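Dilter Opens Orders for the Tello Guest Cabinet

GUNDCOMBE, 7th January -- Dilter, a maker of small furniture for homes and guest houses, announces today that orders are open for the Tello, a compact wooden cabinet for the guest room. The Tello was first shown to retailers in October, and the first production will be 1,000 pieces.

"Many of our customers rent out a room or receive family for several nights," says Orsolya Szabó, product manager of Dilter. "They asked us for a place where the guest finds the necessary things without opening every drawer in the house." 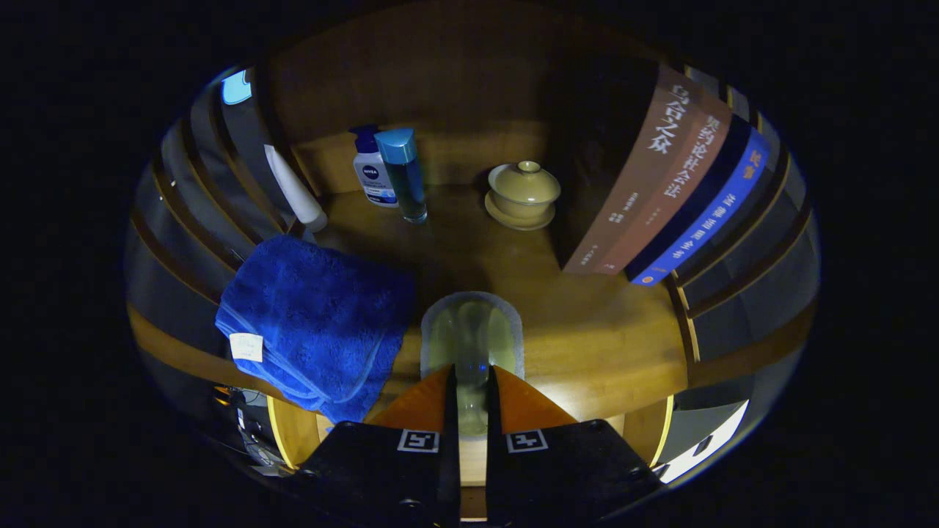
The Tello is delivered assembled and comes with a guarantee of five years. Its compartment is meant for the things a visitor looks for on the first evening, and it needs no boxes or dividers inside. A folded blue towel, a clear drinking glass and two cosmetic bottles fit together on the shelf, with the bottles at the back and the towel and the glass easy to reach. The honey color of the wood goes well with strong textile colors, and guest houses can keep the towels they already have.

The cabinet was designed by Tibor Csonka together with the workshop Bravitz, which also does the finishing. Care is simple: a soft cloth, and no strong cleaners -- a little mild soap is enough.

Orders are accepted from shops and private customers.

Press contact: Milagros Aguirre, Dilter press office, Gundcombe

Recent news
Bravitz workshop moves to a larger hall
Refilwe Radebe joins Dilter as head of sales
How to fold towels for a narrow shelf

5 shares | 2 comments

© Dilter. All rights reserved. Back to top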